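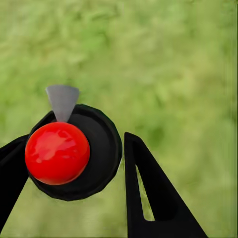 Figure 5.1. Wrist view over lawn, with the red ball and the black disc between the fingers.

5. Setting up the Belby Backyard scene

Section 5 assumes you have installed the Trustetti launcher, entered your licence key and made peace with the licence key being case sensitive. If you are still stuck at the key, go back to section 4. Everyone does at least once.

Belby Backyard is the outdoor scene in the two-arm practice pack. It gives your operators a simulated lawn, a patio, a fence and a selection of plants nobody has to water. You drive both arms from the Dridier hand controllers and record as you go. There is no weather menu. Customers have asked for a weather menu, and the request has been filed with great care.

5.1 Before you start

Check that you have:

- the launcher at version 2 or later
- 80 GB free on the recording drive (the launcher measures this itself and won't take your word for it)
- both Dridier controllers charged and paired
- a chair without arms

The chair is a serious item. Operators who rest an elbow on an armrest produce beautifully steady recordings on one side and a kind of interpretive dance on the other.

CAUTION: Do not plug both controllers into the same unpowered hub. They will pair, they will look cheerful, and the left one will drop out at the worst moment available.

5.2 Loading the scene

1. Open the launcher and choose Scenes, then Outdoor, then Belby Backyard.

2. Pick a detail level. Medium is the default and suits most laptops. High gives you nicer foliage and a fan noise you will be able to hear from the kitchen.

3. Click Load and leave the mouse alone. The progress bar pauses near the end while the plants are placed. It hasn't crashed. Clicking Load again starts a second garden behind the first, and the pair of them will fight over your graphics card.

4. When the view opens, choose Main from the camera list. You want both grippers in sight before you touch a controller.

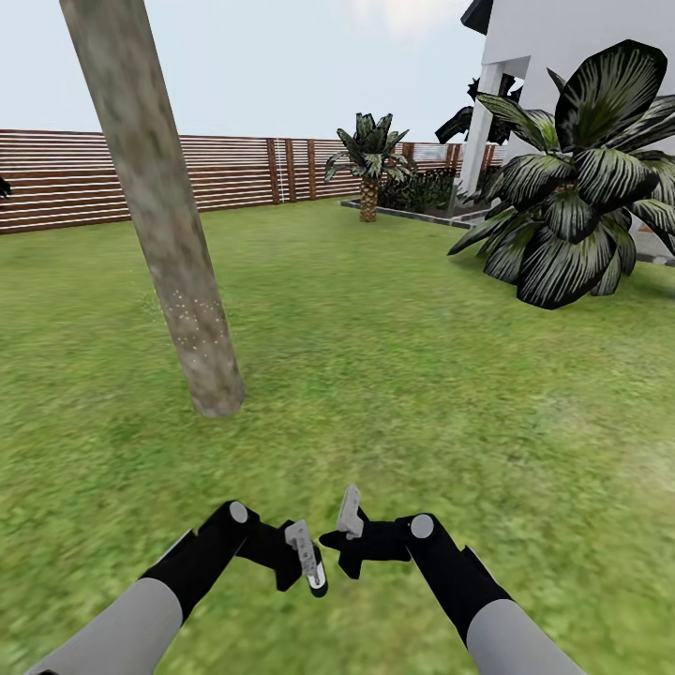 5. Hold both triggers halfway and press Centre. The arms line up with your hands as they are at that moment, so hold them somewhere you'd be content to keep them. Shoulder height feels heroic and lasts until morning tea.

6. Move each hand slowly left, right, forward and back. The matching gripper should follow. If the left hand is moving the right arm, swap the controllers over. You can also swap them in Settings, but then the next operator inherits your solution without being told.

7. Open and close each gripper a few times with nothing in reach. Grass doesn't count as something. You can't pick it up, and the time spent trying is recorded along with everything else.

NOTE: Main view is fixed relative to the arms. If you drive the base toward a tree, you will get a very thorough look at the tree. Press Home to go back to the starting position with your dignity largely intact.

5.3 Checking the wrist views

Each wrist has its own view, and this is where your operators will spend most of their squinting. Do the check over two different kinds of ground. A view that reads well against grass can be hard going over something darker, where black fingers have less to stand out from.

1. Choose Wrist from the camera list, then the arm you want.

2. Lower the arm over the lawn until both fingers are in view. A soft, blurry lawn is normal. The background texture is kept light on purpose, and turning the detail up to High will improve it less than you hope.

3. Drive to darker ground and repeat.

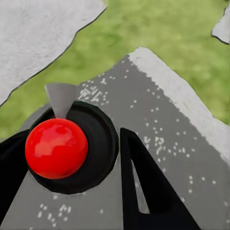
Figure 5.2. Wrist view over the dark grey surface. White flecks belong to the ground texture.

4. Compare the two. The edges of both fingers should be easy to follow in each. If you lose a finger against the ground, raise Display gamma one notch at a time. Display gamma changes what you see and leaves the recording alone, so there is no need to be brave about it.

5. Repeat for the other wrist. People skip this step, and we can tell from the support tickets.

NOTE: Speckles on hard ground are part of the surface. Please don't report them as dead pixels. Abhishek Kaushik on the support desk has a folder of these and is running out of kind ways to reply.

If colours look wrong in a wrist view but fine in Main, your monitor is probably set to a night mode. Turn it off before you write to us. A warm orange lawn is pleasant in its way but it makes it hard to agree on what anybody is looking at.

5.4 A first practice run on the patio

The patio is the best place to begin. Hard ground is easier to judge than grass, and there is furniture to avoid, which concentrates the mind.

1. From Home, drive toward the concrete at the slowest speed setting. Stop when a gripper is at the join between lawn and patio.

2. Find the small dark bottle with the red cap. You'll want a clear line to it before you go any further.

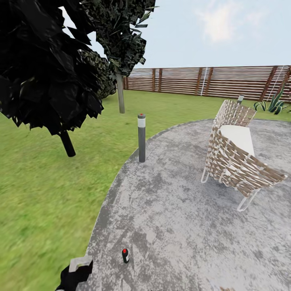
3. Turn on Approach assist for your first few goes. It slows the arm as a finger gets close to an object. It doesn't aim for you, whatever the operator before you may have claimed.

4. Bring the gripper in low and from the side. Coming straight down on a small upright object works about as well in simulation as it does with a pepper grinder at the far end of a crowded table.

5. Close gently. If the object goes over, leave it where it lies and try again from there. Resetting after every wobble teaches an operator a lot about the Reset button.

6. Press Mark when you are finished, whether or not you are proud of yourself. An unmarked attempt keeps recording. The longest one we have received was Vikas Khurana's, and it consists very largely of his lunch break.

CAUTION: Lounge chairs in this scene are solid. An arm pushed into a chair leg will keep pushing for as long as you hold the trigger, and the collision counter will rise with it. Let go, back off, then steer around.

CAUTION: Garden lights are solid too. They do not bend, fall over or forgive.

5.5 Naming and saving

1. Choose Save, then type a session name. Names may be up to 11 characters long. We know. The limit comes from the old file format and goes away with the May update.

2. Use letters and numbers only. A space is turned into an underscore, and an apostrophe is turned into an error message.

3. Wait for the tick beside the session name before you close the launcher. Closing early keeps the video and loses the arm positions, leaving you with a short film about gardening.

Recordings made with any build older than 18th March need converting before they will open beside new ones. Use Tools, then Convert, and keep the originals until you have opened at least one converted file and watched it through.

5.6 If something isn't right

Arms drift when your hands are still: put both controllers down on a flat surface and press Centre. If they still drift, check the flat surface. Omprakash Jaiswal in our testing room lost most of an afternoon to a desk with one short leg.

Fence or foliage flickers at a distance: drop the detail level to Medium and reload the scene. Thin, evenly spaced lines are hard work for some graphics cards.

Wrist view is black: the arm is folded too far back on itself. Press Home.

Gripper closes but nothing is held: open it, back away and come in lower. Check that Approach assist hasn't stopped the arm short. It is a cautious feature and will sometimes mistake your intentions.

Everything works but the operator feels queasy: turn off Smooth camera, look at something that isn't a lawn, and take a proper break before loading the scene again.

For anything else, send the session log through Help, then Contact. Include the detail level and say which arm you were using. "The black one" has been tried.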